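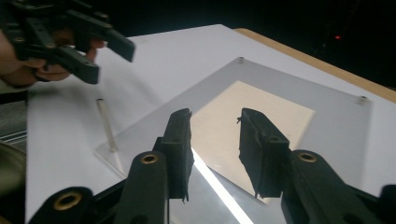
Stotel Fingers: hand-held gripper comparison, pad sets A and B

README

What this is

Recordings and notes from a comparison of two finger pad sets on the Stotel hand-held gripper. We wanted to know whether pad set B is worth the extra cost before ordering it for the arms. The work was done at the Samlow lab in April.

Contents

episodes/ has one folder per attempt, numbered from 0001
splits/ has the train and held-out lists
pads.csv gives pad set, pad age in sessions, and left or right unit
notes.txt is the bench log, lightly cleaned up

There are 2,314 episodes from 37 sessions. Each session used a single pad set. Two grippers were in use, one per hand, and both streams are stored under the same episode number.

Tasks

Pick up a card from a flat surface
Lift a clear plate by one edge and set it down
Hold a thin metal rod upright while the other gripper works
Pass a part from left to right

The card task is the hardest for both sets. Set A tends to slide over the card — set B catches the edge more often but sometimes bends it.

Pad wear

Pads were changed after 8 sessions or when a piece came off, whichever came first. Frayed top edges were left alone and never trimmed. If you only want fresh pads, filter pads.csv on age below 5.

Controller

The arm replays used the Manríquez controller at its default settings. We tried the Namham controller for one Sunday and went back. It was smoother on the plate lift, but it closed too late on the rod. Those replays are in a separate folder, replay_alt, and are not in the splits.

Known problems

Clear parts give poor depth. Reflections on the plate can show up as a false edge, so don't use depth alone for the plate task.
Gripper width drifts when the linkage bushings get loose. Width was zeroed at the start of each session only.
Success labels were entered by hand at the bench. A bent card counts as a success if it left the table.
Left and right clocks were synced once per session. Long sessions need a check before you line the streams up.

Changes

v2: fixed swapped left and right labels in the handover task
v1: first release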